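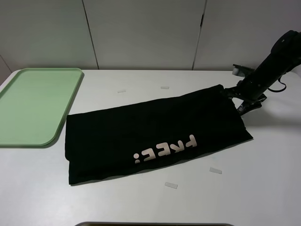 By Sofia Karagiannis, Ustbridge press desk

Flindach, the clothing reuse shop in Ustbridge, will open a free folding and sorting table to the public in September. Visitors can bring clean clothes they no longer wear, fold them at the white table and leave them in a pale green tray for someone else to take home.

The table takes dark cottons, printed tops and children's wear. Printed clothes, such as the black one with "FREE!" across it in large pale letters, are folded so that the wording can still be read. The shop has 184 hangers and 40 trays, and says folded stock takes up far less room.

"People hand us a carrier bag and go," said Fabrice Bailly, who manages the shop. "We'd like them to stay ten minutes and fold. It saves our staff a morning's work."

Trays are emptied on to the shelves twice a day — once at noon and again at closing.
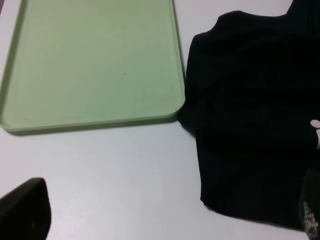

What to bring

Clothes should be washed and dry, with pockets emptied. Each visitor may leave up to 38 items and take up to eight. Coats, shoes and bedding go to the Andar counter next door. There is no charge and no need to book.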